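About Zemirden

Zemirden is a small research shop that checks stock market forecasts after everyone else has stopped looking at them. We don't publish price targets of our own. There are plenty of those, and we have read enough of them to be wary of adding to the pile.

Bożena Kozłowski started the company after years of reading earnings previews for a living. She wanted to know how often the consensus number for the coming quarter was any use to a person with ordinary savings. Her first file held 282 forecasts. The current one, which we call Halon, holds 3339, each logged before the results came out and left alone afterward.

What we look for is dull. Did the estimate move in the last week before the report? Was a "beat" measured against a number that had been quietly cut in May? A company can top expectations and still earn less than it did a year ago, and we think the headline ought to say so. 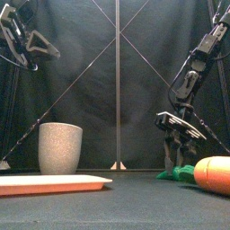 Xinyi Cai thinks we are too hard on analysts, and has written to tell us that a forecast which misses by a few cents can still be worth having if it gets the direction right. We agree up to a point — direction is scored separately in Halon — but we would like to see it tested on more than 100 companies before anyone pays for it.

We sell one newsletter, Pasel, and take no money from the companies or brokers we cover. Subscriptions are capped at 2000. Past accuracy tells you less than the people selling it would like, and that includes ours. Corrections go at the top of the next issue.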